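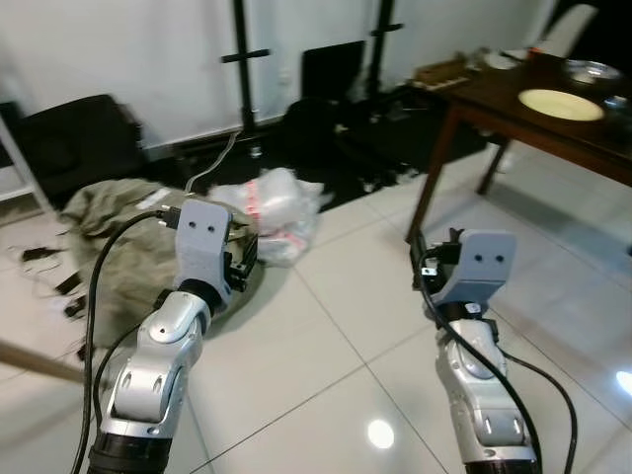
Our project began with a simple question from the course handout: where does the stuff in a shared workroom go when it stops being used? We picked the workroom on the Fevuddale side of the building and gave ourselves until the end of April. The answer, for a large share of it, is the floor. The corner we named Zone C is a fair sample of the problem, with a lumpy olive-green sack taking up a good stretch of the white tile, a bunched-up plastic bag next to it, and a tangle of black cords off to the side with a few small connectors or adapters mixed in. Zone C was also the zone we had rated "low priority" in our proposal. We would like that part of the proposal graded gently.

Background

The room is shared by three student groups, and each of them believes that the mess belongs to the other two. Our reading for the unit was the Haltomham handbook on shared storage, which recommends that every object be given a home. It does not say what to do with an object that has picked its own home and has been living there since last spring.

Method

We split the floor into four zones using masking tape. For each zone we wrote down what kinds of things were on the floor, then asked the groups by email which of them they wanted to keep. The email was 428 words long. In hindsight this was 400 too many, and the replies we got were mostly about the font.

Everything was then sorted under one of four headings: keep here, move to the Vachon shelves, give away, or ask again. "Ask again" was meant to be a small category.

Results

Zones A and B went quickly. They were mainly paper, and paper can be recycled without a meeting. Zone D held chairs.

Zone C took two afternoons of arguing. Soft things were the hardest to classify. A box has a label, or at least a side where a label could go, but a sack on the floor just sits there, and all three groups said they had never seen it before. Loose cords had the opposite problem. All three groups claimed them, on the grounds that a cord might be needed someday, and no group could name the device it would be needed for. We put the cords under "ask again."

Costs

Our budget was $2,000. We spent $1,400, most of it on the Vachon shelves and the rest on lidded bins and a label maker. The label maker came with one roll of tape and we used a third of it labeling the label maker, the bins it came to live in, and each other's lunch.

Problems

The tape lines did not hold up well on the tile and Zone B slowly got larger. We also planned a second survey through the Merau sign-up page, and it had two responses, both from us.

What we would change

We would start with the worst corner while we still had energy. We would give cords a deadline: a tag with a device name on it, or out they go. And we would put one bin by the door for things with no owner, emptied at the end of each month, so that the floor is no longer the easiest place to leave them.

The zone map and the full text of the email are in the appendix. The email is included because it was required.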